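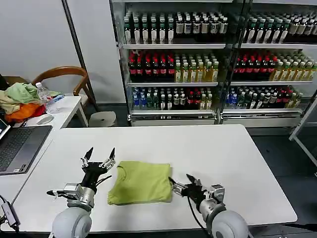
Notes on buying small lots of molybdenum

Last updated: 2021-01-08

I needed replacement hearth rails for a small vacuum furnace, and the old ones had bowed far enough that the load tray rocked. They were graphite. I replaced them with molybdenum and kept notes, most of which concern buying and cutting the stuff.

Molybdenum melts at 2,623 degrees Celsius. The furnace never goes above 1,300, so the melting point was never the limit. What matters at that temperature is creep, meaning the slow sag of a bar under its own weight and whatever sits on it. Pure molybdenum is good in this respect until it recrystallizes. Past that point the grains grow, the bar gets weaker, and once cold it can snap if dropped on a concrete floor. Pure sheet and bar start to recrystallize somewhere near 1,100 degrees, depending on how heavily they were worked at the mill.

TZM, which is molybdenum with small additions of titanium, zirconium and carbon, holds out a few hundred degrees longer. It costs more and is harder to find in short lengths. I asked for quotes on both.

Gulitz had a minimum order that ruled them out. Pedstead would cut to length but wanted eight weeks for TZM. The pure grade was on the shelf, so I ordered four bars of that and two of TZM to follow. The pure bars arrived in March. The TZM came a good while later and was worth having, although I could have run the furnace without it.

Check the paperwork. Mine listed carbon and oxygen for the pure bars but gave only "conforms" for the TZM. I wrote back and got the real numbers the same afternoon. Oxygen is the one to look at, as it collects at the grain boundaries and makes the metal brittle.

Cutting was slower than expected. A bandsaw with a bimetal blade works if the feed is light and the blade is fresh. Molybdenum does not bend out of the way like mild steel does; a rough exit leaves a chipped edge. I backed the last cuts with scrap aluminum and the chipping mostly stopped. Drilling was done with carbide at low speed. Warming the bar to some 80 degrees before drilling seemed to help with breakout, but I only tried it on one bar and would not build a rule on it.

Do not heat it in air. Above 400 degrees it starts to oxidize in earnest, and by 700 or so the oxide is leaving as white smoke. My furnace controller now has an interlock so the elements stay off until the vacuum gauge reads properly. I had been meaning to add that anyway.

The rails sit on alumina spacers. Molybdenum in contact with graphite will pick up carbon when hot and form a hard, brittle skin, and the tray is still graphite, so there are spacers on the top side as well. They are cheap tube offcuts.

I have not yet measured sag on the new rails. The dial indicator stand needs a longer arm.

This site uses cookies to remember your settings. By continuing to browse you accept their use.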